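Notebook, June, after lunch

OK, budget time again. The number I've been handed for the rest of the year is 2,000, and that has to cover everything for the desk arm setup short of a new computer. I said yes to it before I'd worked anything out, so now I'm working it out!

First up, servos. We go through them faster than I'd planned for, mostly at the gripper end and the joint right behind it. I've been ordering singles as they die, and the shipping is eating us alive. Pukix sells the same part at 29 each if we take a box of 16, which comes to 464. That feels like a lot of servos to have sitting in a drawer, but we'd use them (I went back through my old entries and I'm pretty sure we'd use them by winter). Narar is cheaper per piece but their listing doesn't say which gear set is inside, and I got burned on that once with a batch that stripped in a week. So Pukix, unless somebody reading this has a strong feeling about it.

Next, a second arm. I want one so badly. Two arms means one can hold a door while the other reaches in, and half of the kitchen tasks on our wish list are really two-handed jobs that we've been faking with one. Foulkes quoted 295 for the kit with no power supply and no mounting plate. We can print the plate ourselves. The supply we'd have to buy, and I don't have a price yet, so I'm leaving a blank line for it.
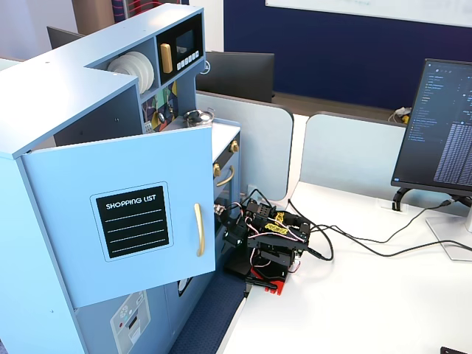
I keep going back and forth on the mounting. Clamps are free because we already own them, and I like being able to shift the arm over a bit when a reach doesn't work out. But every time it shifts I have to redo the calibration, and that's an hour gone. A proper rail along the desk edge would fix it. Flakier makes one that looks right in the drawings, though the smallest length they sell is longer than the desk, so we'd be cutting it down. Ask the machine shop whether they'd do that for us or whether I'm going to be out there with a hacksaw again.

Also on the list, in no order: a cable sleeve (cheap, just get it), spare servo leads, a decent power strip, and hinges. The toy kitchens are not made for a few hundred door cycles a day, so I'd like to have a second kitchen put away for parts before this model disappears from the stores. Same color if we can get it - otherwise I'll be arguing with myself later about whether the old data still counts.

Adding it up: box of servos 464, arm kit 295, so 759 before any of the small stuff. That leaves 1,241 for the power supply, the rail, the spare kitchen and the bits and pieces. More room than I expected! I'd still rather not spend it all in one go. Last year I emptied the pot early and then had to beg for a USB hub.

4:30 pm. Foulkes wrote back. The quote is good until the end of the month and they have kits in stock. Still no price on the supply, so I've asked again. Holding the Pukix order until I've counted what's left in the servo drawer, which I'll do first thing tomorrow.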